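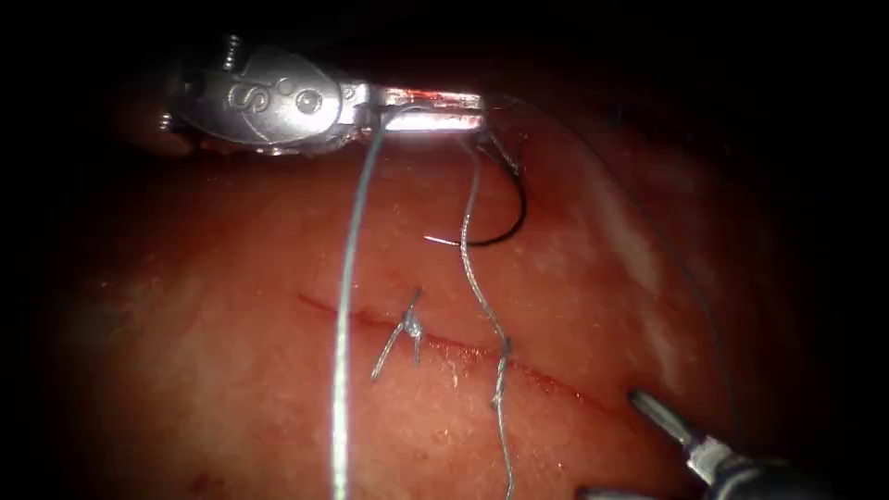
Ticket: Light on suturing bench, glare and dark corners
Opened by: Shewit Hailu
Assigned to: Chih-ming Chow
Opened: 3/29/20
Priority: Normal
Status: Closed

The light over the tissue pad needs adjusting before the next block of suturing practice. It is too strong in the middle and drops off too fast toward the sides. The lower jaw of the needle driver goes solid white along its middle, and the upper corners are close to black. The needle point is easy to find, but a dark thread or needle near the edge would be hard to follow. I have not changed any settings. The lamp is the Cleson and the dial reads 95.

Chih-ming Chow
Thanks. Three questions before I come over. Is the diffuser on the lamp? Is the pad in the shallow tray or the deep one? Does the glare change if you dim the lamp?

Shewit Hailu
No diffuser, I couldn't find it. Deep tray. Dimmed to 40, the white patches on the metal shrink but the sides get even darker, and the incision is hard to read. I put it back to 95.

Chih-ming Chow
OK. The pad sits low in the deep tray and the rim shades the sides. Please try this in order:
1. Move the pad to the shallow tray.
2. Leave the lamp at 95 for now and raise it 5 inches.
3. Turn the lamp head a little so it does not point straight down at the middle.
4. Blot any standing fluid off the pad with gauze. Don't rub near the cut.

Shewit Hailu
Did 1, 2 and 4. The arm on the lamp is too stiff for 3. Sides are better. Still some shine on the metal.

Juniper Abernathy
Adding a note from the teaching side. Glare on the metal we can live with. What we need to see is the cut edges, the knot and the loose end of the thread. If those three are clear, please don't hold up the bench for the rest.

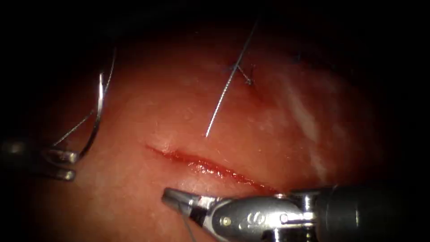 Stitch and knot near the top center of the pad, incision below, loose thread end just above its left end.

Chih-ming Chow
Agreed, those are what I will check against. The pale thread stands out well on a dark background, so I would keep the dark cloth and not switch to the white one. I freed the lamp arm with a 4 mm hex key and found the diffuser in the Rasteck drawer, under the spare trays. It is clipped on now. With the diffuser the dial can stay at 95.

Shewit Hailu
Tested with a new pad. Shine on the jaws is down a lot and I can follow the thread out to the sides. The corners are still dim, but we don't stitch there. Fine to close.

Chih-ming Chow
Closing. Bench card updated: shallow tray, diffuser on, dial at 95. A second diffuser is on order from Esposito, due in May.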